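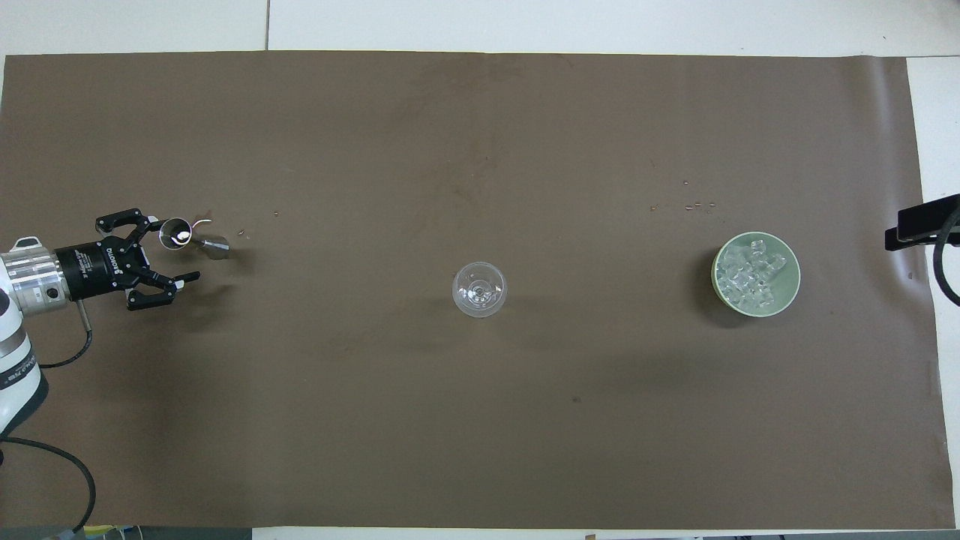 White table with brown paper down, ground floor.

Joluven Ground Floor Safety Checklist
Vilela Building, rear entrance side
Inspected by: Marthinus Pillay
Date: 4/24/19

Marks used: OK, FIX (needs work, can stay in use), STOP (do not use until fixed), N/A. Comments follow the mark. Items carried over from the December inspection are noted as carried over.

1. Exits and walkways

1.1 Front door opens fully from inside without a key.
OK.

1.2 Rear door opens fully from inside without a key.
FIX. The door opens but drags on the sill for the last part of its swing. A person leaning on it gets through. A person carrying something may not. Plane the bottom edge or reset the hinges. Carried over from December, when it was put down to damp weather. It has been dry for weeks and the door still drags.

1.3 Exit signs lit.
OK at front. FIX at rear -- the sign is lit on one side only, and it is the side you see coming in.

1.4 Walkways clear to the width of the floor tape.
OK on the day. The tape itself is worn through by the sink and should be laid again. Use the wide yellow kind. The narrow tape lifts when the floor is mopped.

1.5 Nothing stored in the stairwell.
STOP. Flattened cartons and a folding chair under the stairs. I asked for them to be moved and the cartons were gone before I left. The chair was not.

1.6 Emergency lighting comes on when the test button is held.
OK in the hall and the washroom. The unit over the stairs came on but went dim before I let go of the button. Battery to be replaced and the unit tested again.

2. Fire safety

2.1 Extinguishers in place, seals intact, gauge in the green.
OK.

2.2 Extinguisher tags current.
FIX. The one next to the sink has a tag that can't be read. The ink has washed off. It may well be current, but I can't sign for it.

2.3 Smoke alarm sounds on test.
OK. Heard at the far end of the floor with the washroom door closed.

2.4 Fire doors close on their own and latch.
FIX. The hall door closes but doesn't latch unless pushed. The closer arm needs adjusting, which is a screwdriver job. The wedge found next to it has been thrown out. Please don't put another one there.

2.5 Evacuation plan posted and correct.
FIX. Posted, but it still shows the old storage closet as a way out. That opening was closed up when the new shelving went in. Take the plan down and post the new drawing. An old plan is worse than a blank wall.

2.6 Assembly point known to staff.
OK. I asked people as I went and got the same answer each time: the far side of the parking lot, by the bike rack.

3. Electrical

3.1 Panel clear in front and labeled.
FIX. Clear in front. Two of the labels have been written over in pen and I can't tell which name is the right one. Circuit names should match the list on the inside of the panel door.

3.2 Outlet covers whole, no cracks.
OK, apart from the low outlet behind the copier, where one corner is chipped. No metal showing. Replace when convenient.

3.3 Outlets near water have working test and reset buttons.
OK. Tested at the sink and in the washroom.

3.4 No extension cord used as permanent wiring.
FIX. The dehumidifier in the storeroom runs off one. Move the dehumidifier closer to the wall outlet. The drain hose is long enough to allow it.

3.5 Plugs and cord ends sound.
OK on everything I could reach without moving furniture.

4. Floors, walls and ceiling

4.1 Floor free of trip hazards.
FIX. The mat at the front door has a rolled edge. Turn it around for now and order a new one.

4.2 Floor not slippery after cleaning.
FIX. The cleaner in use is Kemiditz, and the bottle says to rinse after mopping. The cleaning sheet on the closet door leaves that step out. Add it. Put the wet floor sign out first and leave it out until the floor is dry, even if that runs past closing.

4.3 Ceiling tiles in place, no stains.
FIX. Old stain near the washroom vent. I marked the edge in pencil in December and it has not grown past the line. Leave the pencil mark and check again.

4.4 Paint and plaster sound.
OK. Scuffing at cart height in the hall. Looks only.

5. Storage and shelving

5.1 Shelving fixed to the wall.
OK. The Zukonen units in the storeroom are bracketed top and bottom. I pulled on each one and none moved.

5.2 Load limit posted and followed.
FIX. The posted limit is 300 pounds per shelf. Nothing I saw comes near it, but the sign is on the end unit only, where the door hides it when open. Move it to eye level on the first unit.

5.3 Heavy items stored low.
FIX. Cases of copier paper were on the top shelf again. Moved down while I was there. The top shelf is for light things, such as paper towels and the holiday decorations.

5.4 Clear space under sprinkler heads.
OK.

5.5 Step stool and ladder in good order.
STOP on the step stool. One rubber foot is missing and it rocks. I have tagged it and put it in the office. The ladder is OK -- rails straight, feet good, spreaders lock.

6. Tables and work surfaces

6.1 Tables level, do not rock.
OK. The shims put in last year are holding.

6.2 Edges smooth, no lifted trim.
OK.

6.3 Table coverings lie flat.
FIX, minor. The brown paper on the white table by the wall curls a little at the front corners. Tape the corners down or trim them back. Replace the sheet when it gets too marked to use.

6.4 Room to walk past a table without turning sideways.
OK.
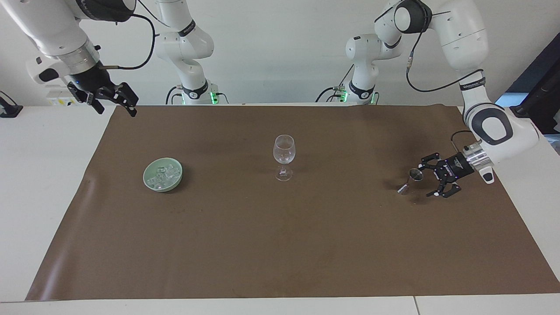 7. First aid and cleaning supplies

7.1 First aid kit stocked against the list in the lid.
FIX. Short on burn gel and medium bandages. There are plenty of the small bandages, which is what people seem to reorder when they can't find the list. The kit is supposed to hold 100 assorted.

7.2 Nothing past its date.
FIX. The eyewash bottle is expired. Replace it first, ahead of the other kit items.

7.3 Names of first aiders posted.
FIX. One name on the list has moved to another building. Take it off and say who covers the afternoon.

7.4 Cleaning products in labeled bottles.
STOP. One spray bottle under the sink had no label. It smelled of vinegar, but that is no way to find out. Emptied and thrown away. Anything poured into a second bottle gets a label with the name and the date it was filled.

7.5 Safety sheets on hand for all cleaning products.
OK. Binder is on the hook in the cleaning closet. Sheets are in order by name.

8. Air, heat and water

8.1 Thermostat working.
OK. Set to 64 overnight and held there according to the display log.

8.2 Vents clean and not blocked.
FIX. Dust on the return grille in the hall. Vacuum it, and change the filter at the same visit.

8.3 Hot water not scalding at the taps.
OK at the sink. The washroom tap runs very hot for the first few seconds and then settles. Ask the plumber about the mixing valve when he comes for the drain.

8.4 No leaks.
FIX. Slow drip at the trap under the sink. There is a bucket under it. Empty the bucket daily until the trap is replaced.

Work to be done, in order

Folding chair out of the stairwell -- same day.
New step stool -- same day, and nobody stands on a chair in the meantime.
Eyewash bottle.
Evacuation plan taken down and replaced.
Stair emergency light battery.
Hall door closer.
Rear exit sign.
Rear door.
Sink trap.
Extinguisher tag.
Everything else marked FIX can be fitted in with regular upkeep.

General comments

The floor is in better shape than in December. The outlets near water were all replaced as asked, and the shelving brackets are a good job. Most of what is left is small and has an easy fix. The rear door is the one I want dealt with properly this time. If it is still dragging at the next inspection I will mark it STOP, and the rear entrance will have to close to deliveries until it is done.

Please write the completion date next to each item on the office copy and initial it. Leave the line blank if the work is only partly done.

M. Pillay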